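Drivers heading up the Plotano Valley will have a new place to break the trip starting in June, when the old weigh station at mile 37 reopens as a rest stop. The building has been closed for nine years, and until now travelers have had no public restroom between Brimora and the turnoff for Divier Lake.

The stop will have parking for cars and RVs, a fenced dog run and a small lunch counter run by Kinoshita Foods, open from 6 a.m. to 8 p.m.

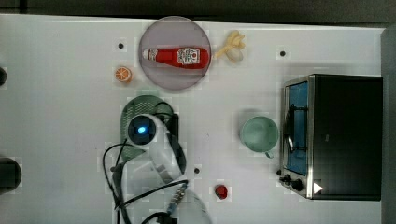 Prices at the counter will be posted at the highway exit, a condition the county put into the lease. The menu is short – eggs, burgers, soup and a daily sandwich. Extras such as a squeeze of ketchup from the red bottle will be free, and fruit will be sold by the piece. Picnickers who bring their own food can use the outdoor tables at any hour.

The county counted 2,806 vehicles on the road on its busiest day last summer, most of them bound for the lake. Overnight parking will not be allowed, but RVs may stay up to two hours. 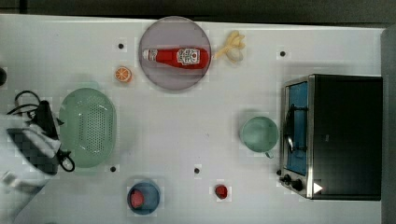

Ketchup bottle on a round plate, with a toy banana beside it.

Work on the restrooms is finished. Crews still have to pave the exit lane, and one northbound lane will be closed at times through May. Delays of over 20 minutes are not expected. 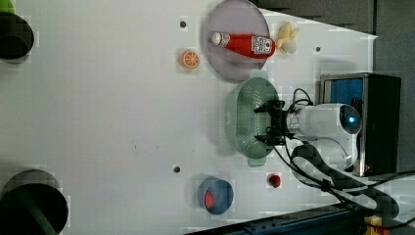 Some Divier Lake cabin owners said they were glad of the restrooms but would rather have seen a gas station, as the nearest pumps are still in Brimora.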